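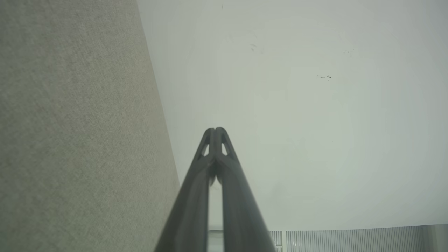
I have been promising to write something about the Drikska salt rising for so long that Zoi Bakalis has stopped asking, so I had better get on with it before July is over and the school holidays swallow me whole.

If you have read this blog for a while you'll know I have a soft spot for small rebellions, the ones that get a line and a half in the big histories, if that. Drikska was a river town under the lords of Parnora, and it lived by salt. The pans belonged to the lord, the wood for boiling belonged to the lord, and by the bad years even the carts had to be hired from him (at his price, naturally!). Then old lord Pleletti died and his son, who needed money for a wedding and a war in the same spring, doubled the toll at the bridge.

What I love is how slowly it began. The boilers didn't march on anything. They let their fires go out on a Monday morning and sat down beside the pans, and by evening the carters had joined them. The parish book gives 507 households in the town, and the steward's letter complains that nearly all the grown men were "idle upon the bank", along with a good many of their wives, who he seems to have found much more frightening.

The young lord sent 400 soldiers up the valley. They were hungry by the time they got there, and half of them had cousins in the town, and for 13 days the two sides more or less shared their suppers while the steward wrote longer and longer letters home. I read these in Teun Van Damme's translation, and he has kept all the spluttering in, bless him.

It ended badly, I'm afraid. Fresh troops came, two of the carters were hanged at the bridge, and the toll stayed where it was. But the family never got its full rents out of Drikska again, and within a generation they had sold the pans to pay their debts. Narendra Negi thinks I make too much of this and that the salt was running thin anyway. He may be right, and we have had the argument over several pots of tea without either of us budging.

Next time I want to look at the women's petition, which Kátia Cavalcanti has very kindly offered to help me read.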